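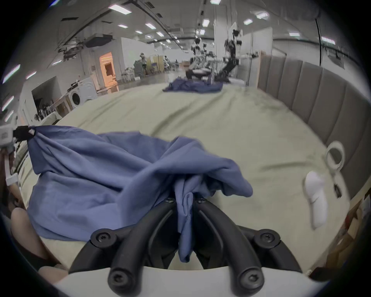 Fonent Fold-Flat Drying Rack, 6-Rail Version

The Fonent is a floor-standing drying rack with six parallel rails on an X-frame. I bought it in July to replace a Druto winged rack that had lost a hinge pin, and it has carried two to three loads a week through one summer and one winter. The rack stands in a back room with one radiator and one north-facing window.

Dimensions

Listed width is 900 mm. Mine measures 872 mm between the inside faces of the end caps, and that is the figure to use when planning what will fit. A bath towel folded once lengthwise takes up a little under half a rail. Folded depth is 71 mm at the thickest point, the locking bracket. It slides behind a door with the bracket facing up, but it will not go into the gap beside my washing machine, where the Druto used to live.

Assembly

Eight bolts, eight cap nuts, one hex key. The instructions show the bracket on the left in one drawing and on the right in the next. Either side works. Tighten the center pivot last, and only until the legs move with slight resistance. I overtightened it the first time and the rack would not open to its full angle, so the lock did not engage.

Rails

The rails are coated steel tube, fixed at both ends, with no center support. Under a full load of wet jeans the middle of each rail bows visibly and recovers when unloaded. After eight months there is no permanent set that I can find with a straightedge. The coating has worn through in one place, on the second rail from the front, where I hook hangers. There is a small rust spot there now. I have put clear nail polish over it and moved the hangers to the end rail.

Spacing between rails is the best feature. Cotton shirts hung by the hem clear the neighboring rail, and heavy seams dry at close to the same rate as the body of the shirt. On the Druto, waistbands and plackets were always damp the next morning. Knitwear still needs to be laid flat, and the Fonent is poor at this. A sweater placed across three rails comes away with three ridges.

Stability

Good on hard floors. On carpet the feet sink unevenly and the rack leans toward the heavier side, so load from the center outward. The rubber feet are push-fit and two of them came off in the first month. A drop of contact adhesive fixed both.

The lock is a stamped hook over a pin. It holds well but has to be lifted with one hand while the other closes the legs, and there is an obvious place to pinch a finger. A longer tab would solve it.

Compared with others

The Cavalcanti tower has more total rail length on a smaller footprint, but its lower tiers dry slowly and long garments touch the floor. The Dillbridge wall unit is stiffer than either and disappears when closed. It also needs solid masonry or studs in the right place, and it cannot be moved to a warmer room in January.

Parts

Fonent sells the feet and end caps separately. Rails are not listed, and an email asking about them has gone unanswered for three weeks.

Recommended for shirts, bedding and general mixed loads on a hard floor. For mostly knitwear, buy a mesh shelf instead — the rails are the wrong shape for it.

17 March 2025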